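Cullura project: progress note to Shehu, second reporting period
Prepared by Lowri Landeg, Ponstead

You asked in March for fewer adjectives and more towel. I have done my best.

The aim, for anyone new to the file, is to get one arm to take a cloth in any state and lay it flat, working out where to pinch from a view of the table rebuilt from depth readings. Mohit Chaudhary has rewritten the part that chooses the grasp point. It used to favour the highest fold, a fine rule for mountains. It now scores every edge it can find and goes for the likeliest corner.

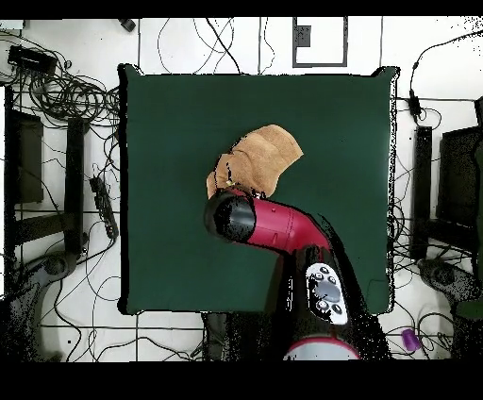

Fig. 1. Crumpled cloth on the green work surface, with the arm at its lower edge.

We ran 34 trials from a crumpled start. The new method chose a true corner in all but six of them. Four of those misses were folds that looked like corners, and I have some sympathy. The other two we cannot explain, though Mohit has a theory and Kalliopi Gashi has a different one. Both theories need more of Kalliopi's time than the budget gives her.

Finding a corner and spreading the cloth from it remain separate jobs. The second is where most of the coming period will go.
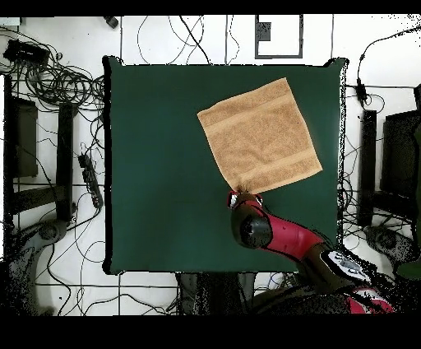 Fig. 2. Gripper closing on the bottom corner of the towel.

The rebuilt view is still speckled towards the edges, worst around the dark equipment. Valbona Matić has tried a filter that cleans it up nicely and also removes thin bits of cloth, so it stays switched off for now.

Spending is on plan, apart from the replacement fingertips from Terkitz, which we had put down as a one-off cost. They are not a one-off cost. A revised line is in the annex, and I would be grateful for a yes before the next order.

Shared 2 times | 0 comments
Contact: Lowri Landeg, Ponstead | Back to top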